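Jobs I have been putting off

2021-09-22

Quick one before I have to go out. Well, I say quick.

So it has been 1,095 days in this flat. Three years. I know because the letting agent sent a letter with the start date on it and I did the sum on the back of the envelope when I should have been reading the rest of the letter. And what struck me, standing in the hall, was that the bulb in the hall was still the one that flickers. The one I said I'd change the first weekend.

Changed it that night. Four minutes, including finding the steps. Three years of flicker.

Anyway that set me off. I've spent most of the summer working through the jobs I have been putting off and I said I'd write it up, so here's the write up, in no order at all. Some are tiny. Some I'm a bit ashamed of.

The zip

Green coat. Good coat, warm, bought in the Kiseo sale when I first moved to Terport and had no idea how windy it gets on the front. Zip went the second winter. Did I mend it? I did not. I wore it open with a scarf stuffed down it and told everyone I ran hot.

Took it to the woman on Odoi Street who does alterations in the back of the dry cleaner's. She looked at it, looked at me, wiggled the slider, squeezed it with a pair of pliers and handed it back. Wouldn't take any money. I bought a lint roller off the counter out of guilt.

Two winters of scarf!

I think what stopped me was picturing a whole new zip. Unpicking, matching the colour, paying more than the coat was worth. I'd built a massive job in my head and never once asked somebody who knows about zips.

The dentist

Not going to go on about this. I went. It was ok. One filling, and a telling off about flossing that I'd had coming. The worst part by a mile was the phone call to book, where I had to say out loud how long it had been. The receptionist said "right" in a perfectly normal voice and gave me a slot in the morning.

I'd rehearsed that call. I had excuses ready. Didn't use a single one.

If you are reading this and you're in the same boat, ring them. That's all. Ring them while the kettle's on.

Emails

2,122 unread. There, I've said it. Ohemaa saw the number over my shoulder on the train back in May and made a noise like she'd seen a spider.

I tried doing it properly first. Folders! Labels! I had one called "Action" and one called "Action soon" and within a week both of them were just places where things went to be ignored. So then I sorted by sender instead and deleted in great big lumps. Every shop that ever sold me a candle. Gone. A cinema in a town I haven't lived in since I was a student. Gone. Took one evening and most of a packet of ginger nuts.

Hidden in there was a lovely long message from my old neighbour that I'd never opened. From the year before last. She'd written about her garden and her hip and asked how I was settling in. I felt sick, to be honest. Wrote back the same night and said sorry, and she replied the next morning as if it had been a fortnight. All about the garden again. The hip's been done.

So that one was worth it by itself.

The slow computer

Bit of a different one becuase it wasn't so much laziness as fear. My desktop has been crawling for ages. I'd open a spreadsheet and go and make toast. Dzifa had been telling me since last year that I could get a faster chip for it second hand, same socket, wouldn't need a new anything else. And I kept nodding and doing nothing, what with the bit where you have to take the old one out and lower the new one in. Have you seen the inside of one of those? Shiny square of metal on a bit of green, and a socket packed full of contacts so fine they look like the nap on velvet. I bend forks by washing them up.

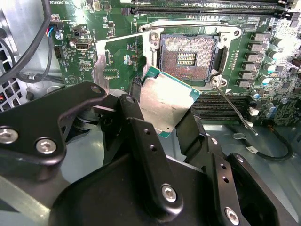
What I did while dithering about the computer

Paid for it in other ways, mainly. I did the household accounts on paper for the whole of spring, which I quite liked, and then couldn't read my own sevens. I drove to the library to print things. Dzifa came round in the end with a sponge cake and we did the job on the kitchen table with the radio off so I could concentrate. It's done, spreadsheet opens, toast is now its own separate activity. Moving on.

The shelf

Oh the shelf. Bought it flat packed, called the Jonent, sat behind the bedroom door in its box for so long I'd started hanging my dressing gown on it. It had become furniture already in a way. Just the wrong furniture.

Putting it together, fine. Putting it on the wall, less fine. First hole went into something that crumbled like a biscuit. Second hole hit something that would not be drilled by me or anyone. Went and sat on the bed. Looked at the two holes. Had a small think about whether a picture would cover them.

Rang my dad, who said what wall is it, and I said the bedroom wall, and he said no love what is it MADE of. Reader, I had no idea. He had me knock along it and hold the phone up so he could listen. I felt a right fool but he was dead on — there was a good solid stretch a hand's width over from where I'd been going at it, and the shelf's been up since July with all my cookbooks on. In the bedroom. I don't know why they're in there either but that's where the shelf is.

The holes are filled. They're not painted. Leave me alone.

Talking to my brother

Thought about leaving this one out.

We hadn't fallen out as such. We'd just stopped. He sent a birthday text, I sent a birthday text, and that was the year's talking done. I kept meaning to ring properly and then it'd been so long that ringing would've been A Thing, and he would think someone had died.

So I wrote him a postcard instead. The pier, bad weather, a very cross looking gull. I put "saw this and thought of you" and nothing else. He rang when it arrived. He was laughing so much at the gull he could hardly speak. We were on for an hour and we've been on most weeks since, usually when he's walking the dog and I'm doing the washing up. We don't say anything important. He tells me what the dog's eaten.

I don't have a big lesson out of that. I'm just glad I bought the postcard.

Things still not done

So you don't think I've become a saint:

The box under the bed. Don't know what is in it. Don't want to.

Swimming. I've got the costume, I've got the goggles, I know the times of the quiet sessions off by heart. Haven't been.

Will. Ohemaa says everyone over thirty should have one and she's right and I've got the form and it's under the fruit bowl.

Learning to reverse park on the left. I will go twice round a block to get a space on the right. I have done it with passengers.

The oven. No.

How I went about it, since a couple of you asked

There's no system. I did have one to start with, a chart, coloured pens, a column for how bad each job was out of ten. Spent an entire Sunday-ish sort of afternoon making it and did none of the jobs. Put it in the recycling.

What worked a bit better was having one job on a scrap of paper by the kettle. One. Not the list. If I walked past it enough times it started to annoy me more than the job did. When it was done the paper went in the bin and I didn't put up another till the next day at least, so I'd get a day of feeling smug. I'm quite serious about the smug day. Would not have got through the emails without it.

The other thing was asking people. I'm rubbish at that. Zip lady, my dad with his wall knocking, Dzifa with the cake. All of them knew straight away what I'd been stewing over for months and none of them made me feel thick, or only my dad did and he's allowed.

And some jobs I just crossed off without doing. The photo album for the holiday before last, for one. I was never going to make that album. I had been carrying it about like a wet coat and I simply decided I wasn't someone who makes albums. Lovely feeling. Recommend.

Right, I'm late now, and the rain's started, and the coat does up. Will post the lemon pickle recipe next time, I know I promised it in the last one. It's on the paper by the kettle.

Comments

Marrowfat: The cookbooks in the bedroom made me snort. Ours live in the airing cupboard, warm and useless. What did your dad say when you told him about the unpainted holes?

Ohemaa Korletey: It was a bigger noise than a spider noise. And the form is NOT under the fruit bowl, I moved it on top so you'd see it.

tansy_b: Rang the dentist after reading this. Kettle was on. Booked for next month, feeling ill, thank you I think.

Reply from the author: @tansy_b so pleased!! You get a smug day, take it. @Marrowfat he said "they'll keep". @Ohemaa have seen it. Put a banana on it.

Pete by the canal: Been driving round the block for right hand spaces since I passed my test, glad to hear I'm in company. Looking forward to the pickle.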